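Come help us compare two grippers this spring

Naremari is looking for people who like using their hands and don't mind being asked a lot of questions afterward. We're a small team, and for the past few months we've been trying out hand-held grippers in ordinary homes, doing ordinary chores - picking up, putting down, clearing a table, tossing things out. Now we'd like to see how other people get on with them, in rooms we didn't set up ourselves.

You'll work with two gripper designs, the Cirklow and the Dreltden. Both are squeezed by hand, and you'll take turns with each on the same chores. We're most curious about the soft, slippery, awkward things. A box is easy enough for either one, but a thin bag folds up on you, and that's where the choice of pad starts to matter.

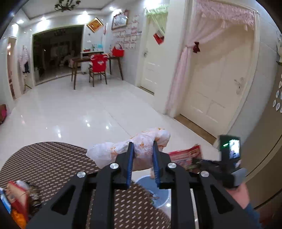 A crumpled plastic bag held between the ribbed blue pads.

A home visit takes 90 minutes, including a 70-minute working session and time for coffee and a chat about what felt clumsy. Vy Đặng will walk you through everything when she arrives, and you can stop for a rest whenever you like. Please don't tidy up for us! Lived-in rooms suit us very well, and so do curtains, chairs and full tables.

You should be 18 or older and comfortable standing and bending for a while. Left-handed people are especially welcome, as we've heard from far too few of you so far. No technical background needed - if you can work a pair of kitchen tongs, you'll do fine.

Visits are paid, and we'll send you the rate and a consent form before you commit to anything. People who enjoy it can sign up for more visits, which we expect to run through December.

To apply, write to Khải Võ at Naremari by Apr 4, 2025, with a few lines about yourself, your home and which hand you favor.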